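Filed under: Course notes / Textiles & Household / Handouts

Search this site... Go

Lindgate evening course – Household textiles, session 6
Notes: Danjuma Balogun. 2025-05-23

Catching up from last time. Thread count. Threads per square inch, warp plus weft added together. So a 200 sheet can be perfectly good. 400 sounds twice as good, isn't. Plied yarns get counted twice by some sellers – read the small print.

Weaves, quick:
Percale – one over one under. Crisp, matt, cooler. Creases like mad.
Sateen – more threads on the surface. Smooth, bit of sheen, snags easier.
Twill – diagonal line. Hard wearing, heavier. Not so common for beds now.

Fibre. Cotton: long staple = fewer loose ends = less pilling. Linen: stiff at first, softens with washing. Polycotton dries fast, hardly needs ironing, pills sooner. Know teh difference by feel before the November test, swatches will be unlabelled.

Care labels. Tub = wash, number inside is the max temp. Triangle = bleach. Square = drying, circle in square = tumble. Iron = iron, dots for heat. Circle alone = professional cleaning. Cross through any of them means don't.
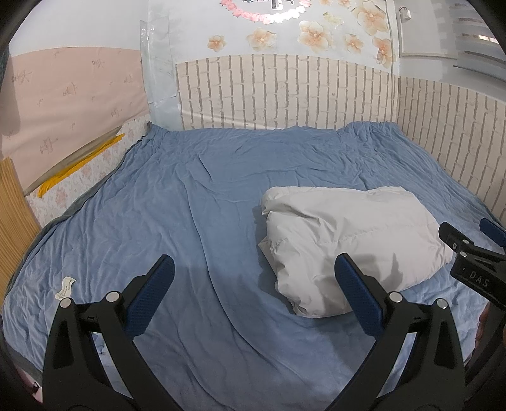 Shrinkage. Cotton moves most on first wash. Measure before, measure after, both directions – warp usually shrinks more. Write it as a percentage of the orignal length, not the new one. Lots of you got this backwards in the Arambridge exercise.

For next time: read the Baert chapter on finishes, skip the tables. Bring one old pillowcase you don't mind cutting up.

Shares 6 | Comments 0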